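The Salt Clerks of Nernus
By Kyrylo Panasiuk

I picked up The Salt Clerks of Nernus at the library sale because it was fat and cheap, and then I canceled my Saturday. I'm not a big reader of family sagas (too many cousins, and I always lose the family tree page), but this one got me by the collar in the first chapter and I didn't mind one bit!

The story starts in 1926 in Nernus, a harbor town that smells of fish and wet rope, where the Tkachenko sisters keep the books for a salt warehouse. Olha, the older one, finds a page of numbers that don't add up. She could keep quiet. She copies the page out instead and hides it in her coat lining, and everything that goes wrong for the next three generations goes wrong from there.

It runs to 505 pages, and I'll admit the middle sags a little. There's a long stretch at the boarding school that I wanted to skip — I didn't, and I'm glad, because the fight in the laundry room pays off much later.

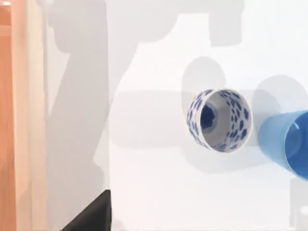
Olha and Vira

What I loved most was the sisters. Vira talks too much, forgives too fast and steals every chapter she walks into. Olha hardly says a word, and I still felt I knew what she'd order for lunch. When they stop speaking to each other, over a borrowed pair of boots of all things, I had to put the book down and go make dinner.

The last part jumps to 2000, when a granddaughter named Sakik comes back to sell the house. I braced for a big speech at the graveside and got an argument about a gas bill, which was so much better.

My one real gripe is the letters. They're printed in a tiny slanted type, and I read most of them with my glasses pushed up and the page at my nose. Fendidia, the publisher, has a new paperback coming in September, so maybe they'll fix it. I'm keeping my old copy either way, and my sister is next in line for it.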